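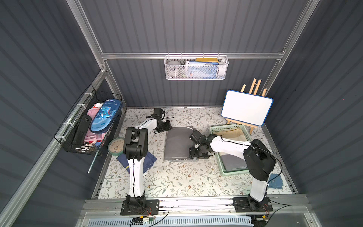

*Grey cloth, folded, on the vine-print mat.*

**Ticket 633: Trirkico washer leaves grit and a sour smell on cloths**
Site: Plekirside, ground floor laundry
Opened: 02/02/2019
Status: open (supplier wants it closed, I don't)

**Reported fault**

Cloths come out with a chalky feel and a smell like old dishwater. Darker colours show it most. The machine finishes its cycle and shows no error, so according to the supplier's phone line there is no fault. I'd like to see them dry a glass with one.

**Supplier's first reply (Xolani Pillay, Dlamini service desk)**

> Please run an empty hot cycle with a sachet of Brorkance descaler. This resolves most residue complaints. Let us know if we can close the ticket.

Ran it. The drum smelled of lemon for one load and then it didn't. I asked what "most" meant and got a link to the page where you can buy more Brorkance.

**What we tried after that**

- Cut the powder to half the scoop. Slightly less chalk, same smell.
- Switched from powder to liquid. No chalk on the first load, a bit on the second. I wouldn't read much into it.
- Cleaned the drawer. Black slime up behind the softener slot, which the manual's monthly cleaning steps never mention.
- Pulled the filter. One hair tie, two coins, a lot of fluff. Put it back, ran a rinse, no leak.
- Left the door open overnight. Helps the smell in the drum but the cloths are no better.

Second reply from Dlamini blamed hard water. We had test strips in the cupboard so I used one: soft, near the bottom of the chart. Sent them a copy of the result. Third reply blamed hard water. 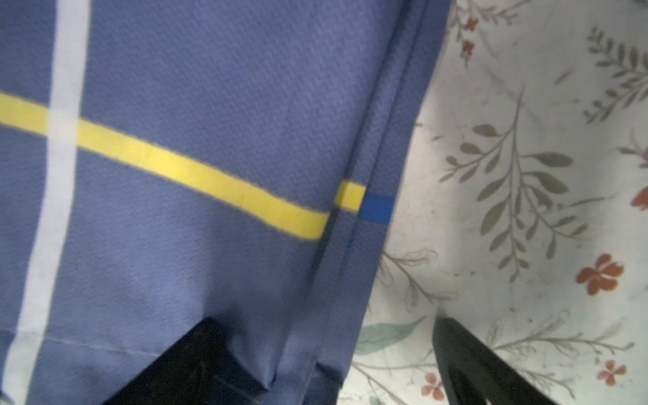

**Bongani Mabuza**
Building support, Plekirside

Taking this over from the general queue as it has gone back and forth enough.

I've stopped believing in the descaler. If it were scale I'd expect the kettle in the same room to be furred up, and the kettle is clean. What I think we have is a machine that isn't taking in enough water, so the powder never rinses out and whatever is left goes sour.

Timed the fill with a watch. From pressing start to the valve shutting off took 11 minutes on the cold wash. The manual says 5. Turned the tap behind the machine and found it only part open, which would have been nice and simple. Opened it fully and the fill dropped to 9 minutes. Better, still wrong.

Next was the inlet hose. Shut the tap, unscrewed the hose at the machine end, and the little mesh screen was packed with brown grit. Rinsed it under the sink and refitted it with the old washer, which is looking tired. I haven't timed a fill since. I'd want a few loads through before saying anything is fixed, given how well the lemon cycle went.

**Xolani, questions for your end:**

1. Is the mesh screen part of the yearly service we pay for? It's on the invoice as "inlet check". I doubt anyone has had that hose off.
2. Does this model rinse by time or by water level? If it's by time, a slow fill would explain everything and the machine would never log an error.
3. Please stop sending the hard water article.

**To do**

- [ ] Time the cold fill again
- [ ] New hose washer
- [ ] Extra rinse on all loads until further notice
- [ ] Ask the plumber where the grit is coming from
- [ ] Look at the smell again in March, and leave the ticket open until then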